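Notes from the Play Kitchen
3/9/08

So the play food has taken over my life again, and I want to tell you all where we are with it before the spring sort-out, which I've promised myself will be finished by May. (I promised that last year too. The box of tiny teacups is still in my hallway.)

As most of you know, the lending shelf started with one crate of pretend groceries from Palleo and a couple of pans, and people kept borrowing it, and then people kept adding to it, and now it's a thing. A good thing! I love hearing that the same bun has been a hamburger, a hat for a bear and a boulder in somebody's volcano. But it had gotten so that you'd sign out the Market Set and find mostly lids, and two of you wrote to me about it, very kindly, and you were right.

I've been putting the sets back together from scratch. My method is very simple. Everything comes out of the crates and goes on a big white table where I can see it, and then I fill a basket the way I'd fill one at a farm stand, only putting in what I'd really cook with. The greens usually go in first, and the fruit gets tucked in wherever it fits. Pans stay off to one side with the utensils until I know which set they belong to. 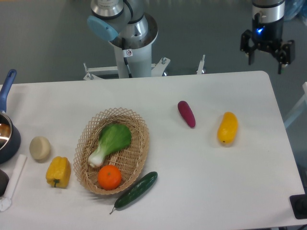
I'm a bit fussy about the basket, I admit. For years we lent the produce in zip bags, which was tidy and no fun whatsoever. A child gets handed a zip bag and dumps it out. A child gets handed a basket and goes shopping. My own two would walk laps of the living room with a basket over one arm, telling me the price of everything, and the prices were outrageous. Six dollars for an orange! My grandmother opened a grocery in 1946 and I think she'd have been impressed by the nerve of it.

The Market Set is now greens, fruit and a few vegetables in a proper woven basket. The Soup Set gets a saucepan and something to stir or flip with, plus whatever vegetables are left over from the Market Set, so it's going to vary a little and I'm at peace with that. The Bakery Set is still short on bread. If you've got a loaf or some rolls sitting at the bottom of a toy chest, please think of us. The Garrido wooden ones are lovely if anyone has outgrown theirs, but I'm not picky, and neither are the customers.

A word about bok choy, because I've become its number one fan. When it came in with a batch from Zakeck I figured it would sit there untouched while everybody fought over the pizza slices. Wrong! Kids love it. It's big, it's leafy, you can hold it like a bouquet. One little girl at the last swap carried it around the whole time and cried when it had to go back, so I let her keep it until the next one, and her dad told me they'd gone and bought a real one and she ate a piece. One piece, but still. I've heard the same about eggplant and leeks. I'm now convinced that play food should have at least a couple of things in it that the child hasn't met yet.

The other thing I've been working on is color. When I lay the vegetables out I try to have something yellow, something green, something orange and something from the purple end of things in every set, so the littlest ones can play the sorting game. You call out a color, they bring it to the basket. That's the whole game and it will get you through a rainy half hour. With older kids you can say "something sour" or "something that grows underground" and the lemon and the sweet potato really earn their keep.
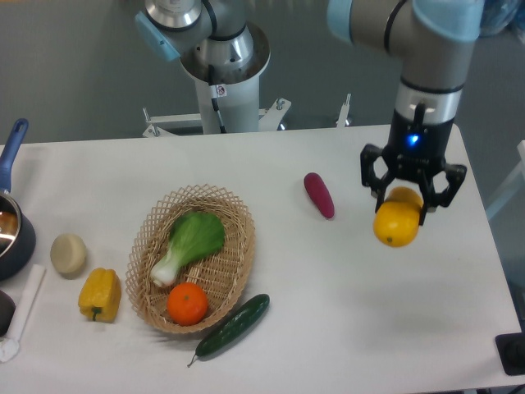

Underground is too easy for mine now, came one answer when I tried this out on a few families ahead of the newsletter, so we do "what would you put in soup with it?" and you have to defend your choice. Lemon and sweet potato soup got voted in, and then we had to make it for real on the weekend. It was pretty good with ginger. My only complaint about the sets is that there's never an onion, and you can't start a soup without an onion.

Well, I couldn't argue with that. An onion is on the list. So is garlic, if anybody makes one that isn't small enough to worry about, and a second saucepan, because the Soup Set always has a waiting line and the Bakery Set never does. I've also had my eye on the little Lerano market stall with the striped awning, but it costs more than my actual kitchen table did, so we'll see how the bake sale goes.

A few housekeeping bits. Loans are three weeks, same as ever. Please wipe things down before they come back, just a damp cloth and a dab of dish soap, and let the basket air out instead of soaking it, as the weave doesn't care for water. Don't put any of the food in the dishwasher. I did that once with a tomato and I'd rather not discuss it. If a piece goes missing, tell me and don't lose any sleep, but do check inside the couch and your coat pockets first. I found a pretend fried egg in my good winter coat in the checkout line at the real grocery store, and I set it down on the belt before I noticed.

Each set has a card in it now with everything written down, so you can check it going out and coming back. The card for the Bakery Set is mostly blank. Rolls, people! Bring me your rolls.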